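Preko Collecting Days: your questions

What are you collecting?
Short examples of hands doing ordinary jobs. You hold a gripper tool with a camera on it, do the job, and the recording goes into the set that our learning system, Skendutwood, is trained on. It's lovely work once you find your rhythm!

Do I need any experience?
None at all. Hiyori Yokoyama gives every newcomer a practice run, and you can repeat it as often as you like. Practice takes are thrown away, so make a mess of them.

How long is a session?
You record 100 takes, with 2 breaks. Please take both - tired wrists make jerky recordings, and we'd much sooner have 89 good takes than a full sheet of wobbly ones.

What sort of objects will I handle?
Household and office things. Power strips are a favourite of ours because the switches, the slots and the long plain housing all give the system something different to learn from.

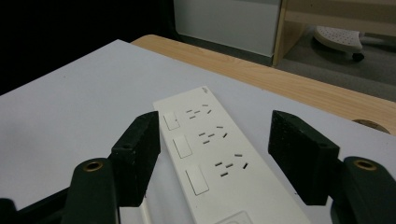
Collecting Days FAQ, page 2

How should I come up to a power strip?
Jaws open, one pad either side, with a clear gap left and right. Then close gently. Changing your angle between takes is very welcome, and so is a strip that lies diagonally on the board. If every one were dead straight, the system would only ever learn dead straight.

Should I tidy the background?
No need. Tables, shelves and carpet are all fine. We want the system to cope with real rooms, and Aurélien Brunet gets quite cross when people clear the shelves.

What if I miss or drop something?
Carry on and try again in the same take. Recoveries are some of the best examples we get! Only stop if the tool itself feels loose, and then hand it to Gaspard Guillot.

Can I see what the system has learned?
Yes, please do. We run an open afternoon at Fleltberg in October, and anyone who has recorded a full session can come and bring a friend.

Who do I ask about dates?
Quentin Courtois keeps the list at the front desk.

Page last changed 29 May 2023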